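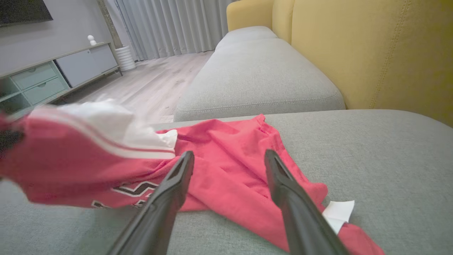 Why can't a big truck just stop when the driver hits the brakes? A reader in Ukura sent me that one, and she added that her bike stops right away, so what's the problem with trucks?

Good question! I love this stuff. Stopping happens in 2 parts. First the driver has to spot the trouble and move a foot to the pedal, and the truck keeps rolling that whole time. Then the brakes grab, and the truck still needs more road before it's standing still.

Now think about weight. Your bike is light (even with you on it!), but a loaded truck is super heavy, and heavy things are hard to slow down. Rain makes it worse, so in November I see trucks on Route 203 outside Mosine leaving huge gaps.

When police look into a crash, they often measure the tire marks on the road. Long marks can help them work out how fast somebody was going.

So when you cross a street, wait until the truck has really stopped. Look at the wheels! If they're still turning, stay on the curb.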